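Home | Builds | Notebook | Parts Bin | Contact

Ulora cart-follower, notebook, April

Long one today! Swapped the left drive motor, bumped the current limit from 1000 to 2000 mA, and she finally climbs the garage lip without whining. Majdi thinks the gearbox will complain before the motor does -- we'll see. Still need to know how a basket behaves when the heavy stuff goes in, so jugs are my test load for now, two at a time, held side by side and kept over the basket.

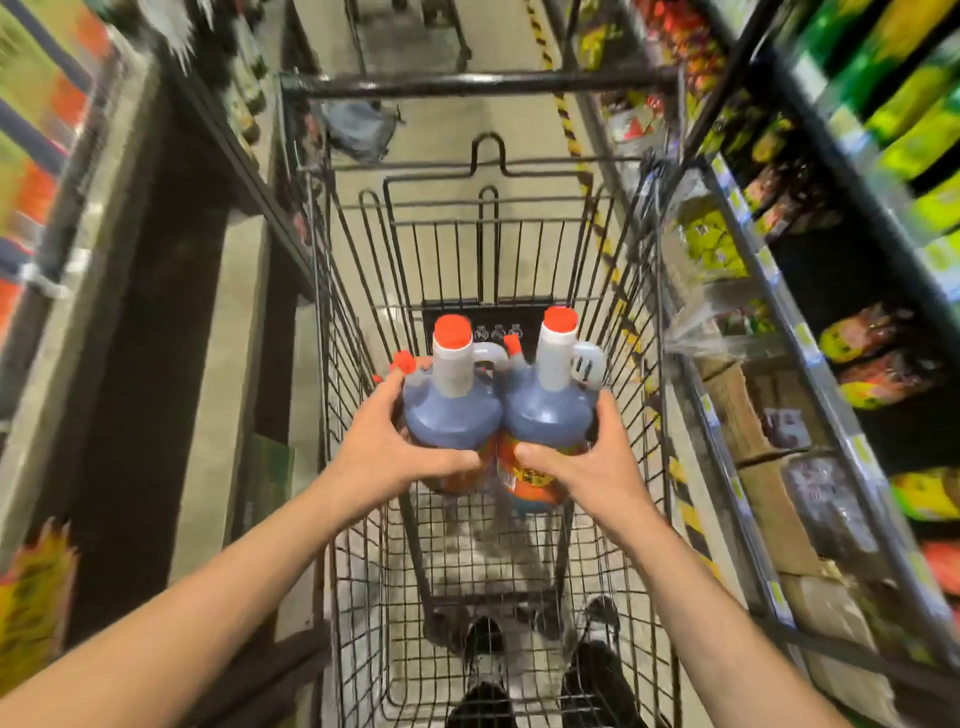 Load cell notes

Zero drifts by 5 counts after a warm-up, fine by me. Sampling every 400 ms feels sluggish (try faster tomorrow, and ask Majdi for his filter code). Mount bracket still flexes -- add a gusset.

We use cookies to remember your settings. Accept | Decline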